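Notebook, November - open day at Skadham

Got there a little after 9:40 and had the floor nearly to ourselves until the school group came in. Soo-ah Maeng walked us round. She runs the tabletop side and was happy to be interrupted, so I interrupted a lot!

The job on her table was sorting batteries into a basket. Sounds dull, and I could have watched it all morning. Cylinders are a great test - they roll, they're shiny at the ends, and they like to lie against each other so the fingers have to go in at an angle. Soo-ah says the Kovik controller replans 4 times on a bad pick before it gives up and asks for a person. Their log stood at 878 picks for the month when we came in, and she wants over 200 more before they change the fingertips.

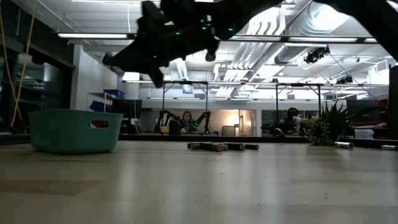
Battery table, arm over the top. Teal basket at left, big workspace going back behind.

Asked about the plant. She likes having leaves near the work, it gives the vision something messy to deal with. Must try that at Ostilitz, our bench is far too tidy and I think it flatters us.

Other things I want to remember:
- ducts and pipes all exposed overhead, lights on long bars. Ours glare off the tabletop too, ask what they do about it
- two of the Zeleke people want to come see our setup, said yes
- operators sit out on the same floor as the arms, so you can just walk over and talk

Soo-ah is sending the pick log format. I'll try it on our AA cells first, then the fat ones.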